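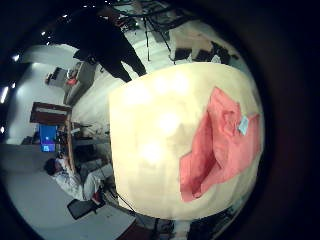 Jonlow Code

The Jonlow Code (in full, the Jonlow Code of Practice for Cloth Handling by Robot Arms) is a set of voluntary rules for labs and workshops where robot arms pick up, fold or sort clothes and other soft goods. First put together by Setareh Sadeghi and Ebenezer Mensah at Jonlow. Current text is the second edition, dated 8/9/24. It has 79 clauses in 2 parts, the first on people near the table, the second on the cloth itself.

Background

Cloth was mostly left out of older house rules, which were written for boxes and hard parts. A shirt has no fixed shape, so the same job can start from any number of heaps. Labs each had there own habits. Some shook the cloth out first, some dropped it, some let the operator arrange it by hand, and results from one place could not be set against results from another. A draft went round in December to three sites, Stesham, Olteanu and Lernia. Stesham sent back 201 comments, most of them on wording. Mensah answered them all, by hand, in the margins.

Part one: people

Applies to anyone in the room, not just the operator.

Standing place. Every table has a marked standing place, agreed before power is switched on. Anyone standing close to the arms must have a stop button within reach and must not lean over the table while the arms are live.

Seated staff. Screens to be placed so that the person using them can look up and see the table. Clause 17 is the one most often quoted: "The person at the screen does not start a movement until the person at the table has said yes, out loud."

Cables. To be tied up or run overhead. Slack must be checked with the arm at full stretch, both sides.

Clothing. Short or close sleeves near the arms. No scarves, lanyards or loose cords.

Part two: the cloth

Start state. Each run is logged as flat, folded or crumpled. Crumpled means dropped from the hand and not touched again. Smoothing out a corner to help the gripper counts as a new start state and must be logged as one.

Buttons and labels. Stay on. Early draft allowed them to be cut off, dropped after Lernia objected that real washing has buttons. Log should say whether any can be seen from the operator's side.

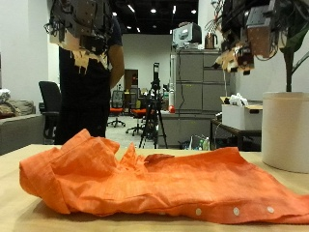

Crumpled orange shirt with the button placket towards the near edge of the table, two arms above.

Colour. Cloth and table should differ enough to be told apart under the room's normal lights. Shiny tabletops are allowed but glare has to be noted.

Gripper covers. Looked over at the start of each session. Replace if loose threads or sharp edges are found.

Table edge. Cloth may hang over the edge only if the task calls for it.

Checking

There is no certificate. A site declares that it follows the Code and keeps its logs for a visitor to read. Pirmin Mayrhofer ran the first visits and his checklist, two pages, is now printed as an annex.

Criticism

Behrouz Golestani has argued that the crumpled rule is too loose, as drop height is not given and a stiff shirt lands very diffrently from a soft one. Fereshteh Rezaei took the other side, saying a fixed height would only suit labs with the same table. Second edition leaves height to the site but asks for it to be written down. Spoken yes rule also disputed, mainly by people working alone. Those sites may use a key switch instead.

See also

Emergency stop
Garment folding
Lone working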